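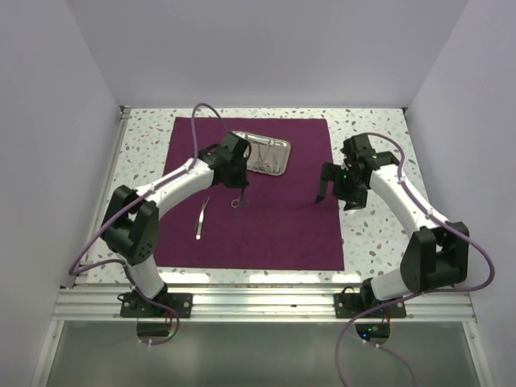 Two-arm instrument station, left gripper over the cloth with the tray behind it.

Fixing a left arm that drops instruments short of the tray

The Pernia manual says to recalibrate. I did that 5 times and the arm still let go early, so try the cable first.

1. Cut power to both arms. A software pause is no protection for your fingers near forceps.
2. Check the purple cable at the clip on the upper link. Ours pulled tight whenever the wrist turned toward the tray.
3. Unclip it, leave more slack at the wrist, clip it again.
4. Power up and run one slow pick with tweezers. Hands off the cloth.
5. Read the log. Error 1278 is listed as "object lost." I wouldn't trust that wording; Rattana Hemmin got it with the gripper closed on nothing.

If it still drops, swap the cable before you pay for a new gripper.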